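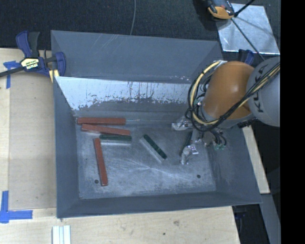
Unsere Metallwanne auf der hellen Holzplatte, mit roten und grünen Stücken darin

Eine alte Metallwanne als Sortierkiste herrichten

Wer wie wir in der Werkstatt gern mit Restmaterial bastelt, kennt das: Kaum hat man einmal angefangen, kleine Leisten, Klötzchen und Stäbe aufzuheben, liegen sie auch schon überall. In der Schublade, auf dem Fensterbrett, in der Jackentasche (bei mir besonders gern dort). Im Juni habe ich mir deshalb vorgenommen, dem Ganzen eine feste Bleibe zu geben, und weil mich seither immer wieder jemand gefragt hat, wie ich das gemacht habe, schreibe ich es jetzt einmal in Ruhe auf.

Was ihr braucht

Eine Metallwanne mit schrägen Wänden und flachem Boden. Neu muss sie nicht sein, im Gegenteil, eine mit Kratzern und abgewetzten Stellen tut es wunderbar, und man ärgert sich nicht über jede neue Schramme. Unsere stammt vom Flohmarkt in Drirnberg.
Ein weiches Tuch und warmes Wasser mit einem Spritzer Spülmittel.
Schleifpapier in den Körnungen 300 und 600, wer es ganz fein mag, nimmt noch ein Blatt 1000 dazu.
Eine kleine Rundfeile.
Eine stabile Arbeitsfläche, auf der die Wanne nicht wackelt.

Schritt 1: Ausräumen und ansehen

Nehmt alles heraus und schaut euch die Wanne bei gutem Licht an, am liebsten am späten Vormittag neben einem Fenster. Fahrt mit einem Handschuh vorsichtig an den Kanten entlang. Wo der Stoff hängen bleibt, ist ein Grat, und den merkt ihr euch für später. Schaut auch, wo die Oberfläche schon fleckig geworden ist. Bei uns ist die hintere Wand innen oben noch recht hell und geht dann mit einem ausgefransten Rand in ein stumpfes Grau über. Mir gefällt das, und ich habe es so gelassen.

Schritt 2: Waschen und trocknen

Jetzt kommt das Tuch zum Einsatz. Wischt von oben nach unten, die schrägen Wände zuerst und den Boden zum Schluss, sonst läuft euch der Schmutz immer wieder ins Saubere. Hat die Wanne Löcher im Boden, wie unsere, dann stellt sie dafür über das Waschbecken oder gleich ins Gras. Danach gründlich abtrocknen und ruhig noch eine Stunde stehen lassen - in den Ecken hält sich das Wasser länger, als man denkt.

Schritt 3: Kanten entschärfen

Die Grate, die ihr vorhin gefunden habt, nehmt ihr mit der 300er-Körnung herunter und glättet mit der 600er nach. Immer nur mit leichtem Druck und in eine Richtung! Für die Ränder der Löcher ist die Rundfeile da. Mein Freund Min-kyu Tak schwört darauf, auch den ganzen Boden abzuziehen, bis er gleichmäßig matt ist. Ich habe das bei der ersten Wanne versucht, nach einer halben Stunde taten mir die Handgelenke weh, und schöner war sie hinterher auch nicht. Kratzer im Boden stören beim Sortieren überhaupt nicht.

Schritt 4: Einräumen nach Farbe

Legt zuerst nur wenige Stücke hinein. Bei uns sind das rotbraune Stäbe und dunkelgrüne Stücke, und die beiden Farben heben sich vom grauen Metall so gut ab, dass man auch abends bei Lampenlicht sofort das Richtige greift. Am Anfang dürfen sie ruhig kreuz und quer liegen. Wenn ihr dann richtig sortiert, kommt die eine Farbe nach links und die andere nach rechts, und in der Mitte bleibt ein Streifen frei, damit die Finger Platz haben.

Füllt die Wanne nur so weit, dass ihr noch etwas vom Boden seht. Sobald die Stücke in mehreren Lagen liegen, fängt das Wühlen wieder an, und dann hättet ihr auch bei der Schublade bleiben können. Lieber eine zweite Wanne daneben stellen.

Ein paar Kleinigkeiten noch

Wenn es euch beim Hineinlegen zu laut scheppert, schneidet ein Stück Filz passend zu und legt es auf den Boden. Kleben würde ich es nicht, so lässt es sich zum Ausschütteln herausnehmen. Bei zweifarbigen Stücken einigt euch vorher, welche Seite zählt. Wir gehen nach der dunkleren.

Und falls eure Wanne doch einmal Rost ansetzt: Die Stelle trocken abreiben, hauchdünn mit Leinöl einstreichen und über Nacht stehen lassen. Den ölgetränkten Lappen bitte ausgebreitet im Freien trocknen, nie zusammengeknüllt in den Mülleimer werfen.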